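Consumer Behaviour, Week 9
Handout: Does a tidy room make people buy?
Read before the seminar on Wednesday, April 24, 2019

The claim you will meet in every trade book goes like this. Show a product in a nice room and people will pay more for it than if you show it on a plain background. It gets repeated so often that few writers bother to give a source. When they do, it is usually one of two studies, and neither holds up well.

The first is the Plivel catalogue test. Plivel sent out two versions of its spring catalogue in March, one with furnished rooms and one with plain cut-outs, 4000 copies of each. Orders from the furnished version were higher. Fine. But the furnished version also had more pages, heavier paper and a discount code printed on the back cover. Any of those could have done the work. The report mentions the code once, in a footnote, and then forgets it.

The second is the Illitz lab study. It used 60 students, split into 2 groups of 30, who were asked what they would pay for a lamp. Asking is cheap. No money changed hands and no lamp was on offer, so what we have is a set of guesses made by people who wanted to get to lunch. The gap between the groups was small, and the authors dropped three answers as "not serious" without saying which group they came from.

Much of the newer work swaps photographs for computer-made rooms. It saves money and lets the researcher change one item at a time, which is a fair point in its favour. Whether people respond to a drawn table as they would to one in a shop is a separate question, and most papers skip it.

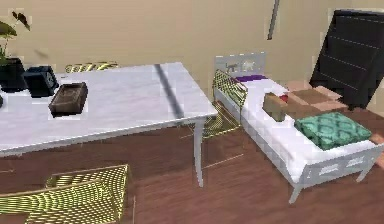 Fig. 1. Computer-rendered setting: white table, potted plant in a black pot.

Blomqvist, the furniture chain, says its own figures settle the matter. They have not been published. A company that sells room-setting services to other shops has a reason to like this result, and you should say so in your essays — politely, but say it.

The Brallwood replication is the best we have. Real prices, real purchases, same paper, same length, no discount. It found a slight rise in time spent looking and no clear change in sales. You will notice that it is hardly ever quoted. I would not call it the last word either, as it covered one town and one type of product, and kettles may not behave like sofas.

For the seminar

Pick one of the studies and write down what else changed between the groups besides the setting.

Look at how the result was measured. Looking, liking, saying you would buy and buying are four different things, and the trade books treat them as one.

Bring one advert that relies on a room setting. We will try to work out what evidence the advertiser could have had for it.

Essay plans are due at the end of the session, one side of A4.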